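The Trial Period
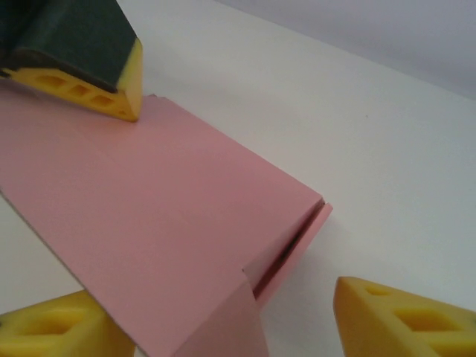
Take the folding module or leave it, the man from Ruppert had told us on the phone, but don't judge the arms by the first week. By the third week, he said, most shops forgot they had ever done it by hand. He had a sheet of prices and read all of it out, including the parts that didn't apply to us.

We printed orders of service, menus and raffle tickets in Drovurham, in a unit behind the tyre place. The arms came on a hundred-day trial. Ruppert charged nothing for the first 16 days and 3835 pounds for the rest, and if we kept them after that the money came off the price. My sister had read the contract twice. I had read the page with the drawing on it.

They were slow. I had known they would be, and still I stood there with my coat on, watching a piece of pink paper get folded in the time it took me to drink a cup of tea. The fingertips were yellow foam. One pressed on the paper while the others waited near it, and then there was a pause, and I thought the thing had stopped. It hadn't. It pushed the flap over and began on the crease.

"It's neat, though," my sister said.

She held the finished one against one of mine. Mine had a corner that didn't meet. I said the customer wouldn't notice, and she put both of them in her apron pocket and went to answer the door.

The job was for Mestach, the hotel, who wanted pink menus for a wedding and wanted them by the morning. I folded at the long bench and the arms folded at the white table. At nine my sister went home. I put the radio on. After a while I noticed I was keeping time with them, one of theirs to several of mine, and that when they paused I paused too.

Once a sheet went down crooked. The arms let go of it, moved back and tried again from the other side. I had seen the Hikska machine at the trade show in September, which was twice the price and threw its mistakes into a bin. I liked this better. I couldn't have told Ruppert why, and there was no box for it on their form.

I finished my pile a little before midnight and sat down. My thumbs were sore along the edge, where they always went. There was still a stack beside the white table. I could have taken half of it and been home sooner.

I turned the radio down and left the stack where it was. Then I got out the contract and started reading from the first page.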